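Your privacy choices: this site uses cookies to remember your reading position. Accept all | Manage settings

Notice of Evaluation, Unit 24

The Bramgate Office of Household Services received the Plotmont two-arm packing service in January 2043, under the usual terms. The supplier, Prerum, provided the arms, the software and a manual of 69 pages. The Office provided a table and an evaluator. The evaluator is the author of this notice.

The service is offered to persons who must close the home of a relative and who do not wish to handle the contents themselves. Under the terms of trial, the unit was to complete 100 packing tasks without assistance. Each article was to be gripped, placed in its box and released. The evaluator was to record the result and was not to speak to the unit, although the manual states that it cannot hear.
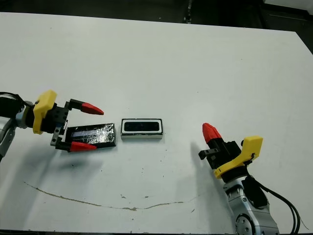

Does the service decide which belongings are kept?
The customer decides. A list is filed before work begins, and the unit packs only what is on the list. Articles not listed are set to the left and held for 24 hours.

The first group of tasks was completed within the stated limits. The grip was even, and no article was dropped. The evaluator noted that the unit moved more slowly with small articles, and asked Prerum whether this was a fault. Prerum replied in writing that speed was set by the weight and surface of the article and by nothing else.

On the second evening the evaluator placed on the table an article that did not belong to the trial. It was a kitchen timer from the home of the evaluator's mother, which had been closed the previous spring by another firm, Kozma, in a single afternoon. The timer was on no list. The unit lifted it, set it to the left and returned both arms to rest, as the manual requires.

The evaluator recorded the task as correct. The timer was then entered on a list, and the task was repeated. The unit took the timer from the left side, closed its grip and remained still for 69 seconds before packing it. The manual allows five.

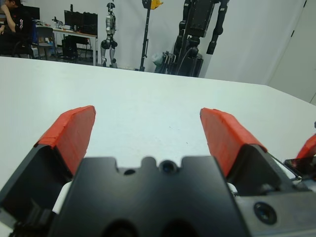

Prerum was informed of the delay and asked for the log. The log showed no error. A technician's note, returned with it, stated that the unit may pause when an article has been refused and later accepted, so that a customer who has made a mistake has time to say so. The note added that this feature would be removed on request.

The Office finds that the Plotmont service meets its terms and may be offered to residents of Bramgate at the standard rate. The pause is to be kept. The evaluator asks that it be described plainly in the customer leaflet, under the heading "Waiting," and that no charge be made for the time.

The timer was left in its box until the end of the trial. It was signed out by the evaluator at 6:40 in the evening, on the form used for unlisted property.

Recent fiction
The Second Elevator
Minutes of the Lower Harbor
A Warranty for Snow
Letters Held at the Counter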